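To: Lomine users list
Subject: Re: left hand drifts open after warm-up
Date: August 2021

Hello all,

The colleague from Deltesby wrote:

> We have the laundry cell running since spring, and now the left
> hand does not keep its zero. After a few cycles the fingers stand
> wider than the command. We changed the hand controller and it is
> the same. Must we send the whole arm back to Bellamy?

Please do not send the arm yet. We had the same trouble at Inosthorpe and it was the tendon tension, together with a zero that was taken at the wrong moment.

We do the work with the robot standing at the washer, in its usual place, with the washer door open and the basket in front of the drum. In the workshop the arms hang down and the error is too small to measure. When they are reaching forward you see it much better.
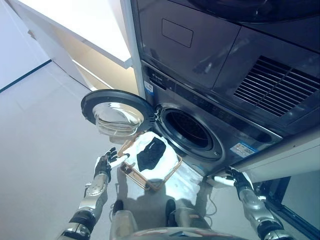
First run the open and close routine for 9 minutes with nothing in the hand. Then stop, keep the motors powered, and command the fingers fully open. Only now read the encoder of each finger. On our hand the index finger gave 3,831 and the others were close to the value in the setup file, so it was clear which tendon to tighten.

Turn the tension screw by a quarter turn, not more, and repeat the routine. We needed three rounds. After this save the new zero and restart the controller, otherwise it loads the old one again at the next start. I lost more than three hours with this before I understood it.

Check also the cable near the torso. It should have a free loop when the arm is reaching low, and no clip should pull on it.

One question from my side: does somebody have the tension values for the right hand? Our sheet has only the left, and I would like to do the right one in September.

With kind regards,
the Inosthorpe workshop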